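Flelell Gear Works

Flelell Gear Works is a maker of industrial gear drives, couplings and replacement gearing based in Vustthorpe, with a second plant at Nundeck. Its drives turn up in sugar mills, paper lines, quarries and grain elevators, and people in those trades tend to speak of "a Flelell" much as a farmer speaks of an old and well-loved tractor.

History

The company began as a repair shop behind the Calloway foundry, where Liviu Pascu, a pattern maker by training, recut worn gears for the mills along the river. Mill owners liked that he would come out and look at a noisy drive himself, often staying well past supper, and before long they were asking him to build whole units as well as mend them. The first complete gearbox to carry the Flelell name was a plain two-shaft reducer for a flour mill, and it stayed at work there long after the shop had outgrown its first building.

Pascu bought the foundry when its owners retired, which gave him his own supply of cast housings, and the Nundeck plant followed once the Vustthorpe yard had simply run out of room. Heavy drives are now built at Nundeck, while the smaller ranges, the couplings and the repair shop have stayed in Vustthorpe — a split that older employees still grumble about fondly, as it means a good deal of driving back and forth.

Products

The catalog is built around helical and bevel-helical drives, with worm reducers for lighter work such as conveyors and mixers. The best-known range is the Calloway series, named for the old foundry, with ratings from 2 to 500 kilowatts. It uses a split housing, so a fitter can lift the top half and get at the gears without taking the whole unit off its base, and this has made it a great favorite in places where crane time is hard to come by.

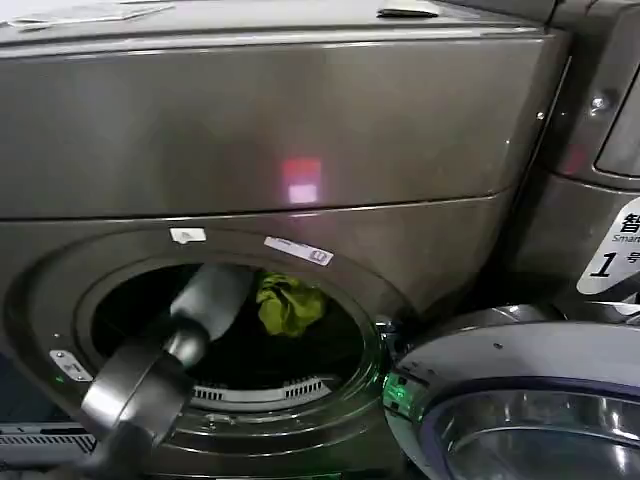

What is a bevel-helical drive used for?

Mostly for machines where the motor has to sit at a right angle to the shaft it turns, as on a long conveyor where there is little space at the side. A bevel pair turns the corner, and the helical stages after it bring the speed down.

Repair and service

Repair work remains close to the heart of the business. The Vustthorpe shop takes in drives of any make, and it keeps drawings for 2000 different gears, many of them measured from broken parts when the original maker had long since closed its doors. Each rebuilt unit is run on a test stand before it leaves, first without load and then under it, with the oil temperature and noise written down on a card that travels with the drive.

Lindiwe Cele, who joined as a gear inspector and later became managing director, widened the service side with visiting crews who check alignment, oil and bearings at customers' sites. September is their busiest month, when the sugar mills are getting ready for the season and everybody wants a visit at once. 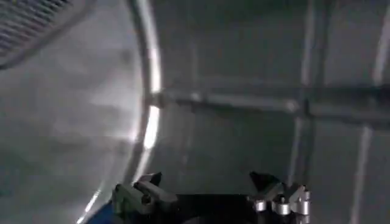
Workforce and training

The company takes on apprentices at both plants and has trained 87 gear cutters and fitters under its present program. Apprentices spend their first year moving between the foundry, the cutting shop and the test stands, and they settle into one trade after that. Many choose the repair shop, where the work is different every morning and there is always an old hand nearby with a story about the drive on the bench.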